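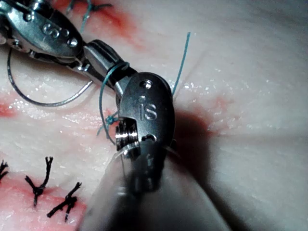
Shared workshop drives surgical wrists with home-built controller

Mon 7 December
By Els Koster

A group at the Fendeck shared workshop has two wristed surgical instruments running from a controller its members designed and assembled on site. The rig, named Zillen, is now being used for suturing on synthetic tissue pads, with curved needles and standard suture thread.

Design work began in September. Melahat Karabulut drew the drive units, each of which turns the input discs at the rear of one instrument through small geared motors. The housings are machined aluminium. An earlier printed version flexed under cable load and was withdrawn.

Motor control is handled by a four-layer board laid out by Masaru Kuroda. Each axis has its own current limit, set well below the point at which the instrument's internal cables are at risk. The limit is the group's main protection against over-travel, as the instruments carry no position sensing at the wrist. Joint angles are calculated from motor encoders and a cable stretch model.

"The model is adequate in roll and pitch," Kuroda said. "Jaw angle drifts with grip force. We re-zero it between throws and log the offset."

Parts for the build came to $2290, excluding the instruments, which were bought second-hand and are past their permitted clinical life. Fendeck's safety rules classify the rig as bench equipment. It is not to be used on people, animals or food.

The operator sits at a separate bench with two hand controllers made from gimbal arms. Motion is scaled down before it reaches the tools, and a foot pedal disengages both sides. Vision comes from a small camera carried close to one instrument. Efua Boateng, who wrote the teleoperation software, said the close view gives good detail at the knot but little sense of depth behind the wrist housing.

Boateng's code also records every session. The recordings are intended for a later stage in which the controller would perform single steps unaided, beginning with wrapping the thread around the opposite instrument. Needle driving will stay manual. The group has more than 20 sessions stored and considers 7 of them clean enough to use.

Remaining faults include backlash in the left roll axis and a motor driver that trips on warm afternoons. Karabulut is recutting the left coupling with a tighter bore, and a larger heat sink is on order.

Drawings and board files will be released to workshop members once the coupling has been tested. The software will follow under an open licence.

Recent items
Jirard lathe back in service after spindle repair
Griet Vandenberghe on rewinding small stepper motors
Soylu plotter: revised belt tensioner drawings
Workshop extraction fan, filter change and new hours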